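4. Saving a trail map before you leave home

Out on the ridges you can't count on a phone signal, so please do this part while you still have a good connection, ideally the evening before your hike. The Ralluner trail app holds 586 marked routes, and any of them can be stored on your phone.

1. Open Ralluner and tap Regions.
2. Pick the area you'll be visiting and tap Save for offline. A full region takes 200 MB, so have a look at your free space first.
3. Wait for the green check mark. Closing the app early means starting over, I'm afraid.
4. Switch your phone to airplane mode and open the map again. If the trails still show, you're all set!

Note: The Kemppainen loop is stored as two pieces, north and south. Save both, even if you only plan to walk half of it. 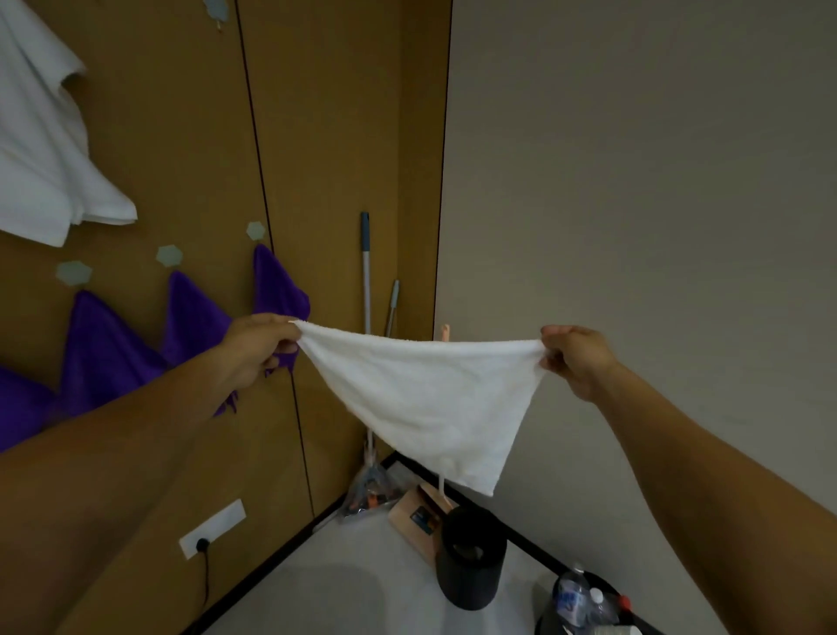 5. Tap Settings, then Units, and choose feet or meters. The summit on the Kemppainen loop will read 3,765 in feet.
6. Turn on Low power tracking for any walk longer than a morning. Your route line will look a little rougher - that's perfectly normal.

Caution: An offline map does not update itself. Trail closings posted after you saved it won't appear, so do stop and read the board at the trailhead, and save each region again every February when the new routes come in.

If the check mark never turns green, see page 26.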